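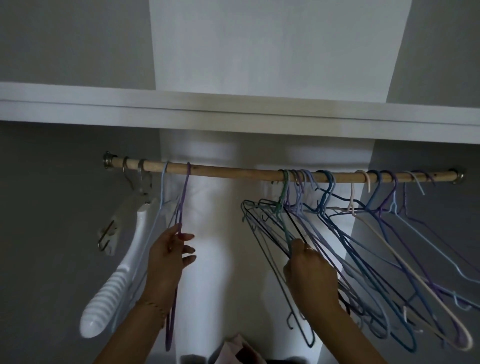
Questions about the Murnov home charger

Will it work with my older electric car?
Very likely, yes! If your car takes the standard plug, you're all set, and if you're not sure (plenty of folks aren't), send Selina Tanner a note and she'll gladly look it up with you.

What does it cost?
The charger is $675, or $904 with the longer cable, which we do love for anyone who parks nose-in.

When can you install it?
We're booking visits in Plollham for February now, and mornings go fast, so do write soon if you need one.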